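Sat 14 February

The Bavix soundtrack, at last on vinyl

I've been waiting for this one since I first saw the film in a half-empty cinema in Murkesbridge, and it's every bit as good as I hoped. Bavix, for anyone who missed it, is the one about the wedding band who get stranded in Sumevstead when their van dies, and end up playing the same tiny ballroom night after night. Daft plot, gorgeous music!

The songs are by Ronaldo Mercado and they are a joy. He wrote them to sound like numbers a tired covers band might have knocked together between sets, so you get wobbly organ, brushed drums and choruses that turn up a bar earlier than you expect. There are 12 tracks over 44 minutes, and the sequencing follows the film apart from side two, which opens with Salazar instead of saving it for the end. I wasn't sure about that at first - it's the big dance scene, after all - but it gets the second half off to a flying start and I've come round completely.

Salazar is still my favourite. Renato Ignacio sings it (he plays the drummer in the film, and yes, that really is his voice) and he sounds as if he's grinning all the way through. The long version is here too, with the trumpet solo the film talks over. I must have played it 2 times before breakfast and once more with my coat on.

My only grumble is the sleeve notes, which are printed in pale grey on cream and nearly finished off my eyesight. They're worth squinting at for the bit on how they recorded the ballroom echo in a stairwell.

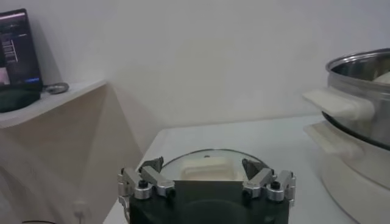
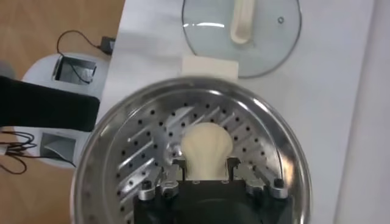
If you only know the single, do try the slow waltz that closes side one. It has no words at all, only accordion and a very quiet bass, and in the film it plays while the band are packing up their cables. I'd forgotten how lovely it was. My copy is number 223 of the first pressing, and there's talk of a second in April, so have a word with your local record shop now and ask them to put one by for you.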